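I have been playing chess at the Jultov club for 13 years, and I still think we hurry our beginners into openings far too soon. A child who can rattle off 20 moves of theory but can't finish a rook ending has been sold something rather thin, bless them.
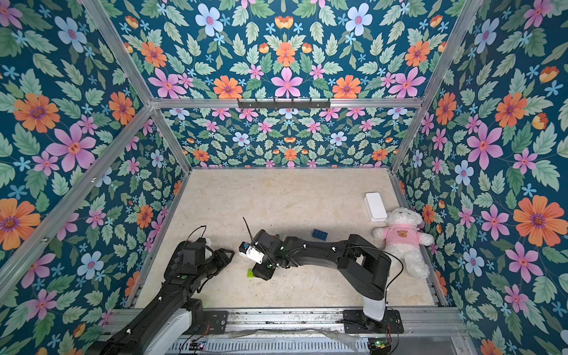 My own first teacher had us play with kings and pawns only, the whole winter until March, and oh, how we grumbled! But I came to love those bare little boards - you learn what a single square is worth. I'd gladly see Skakar and the other junior leagues try it for a term.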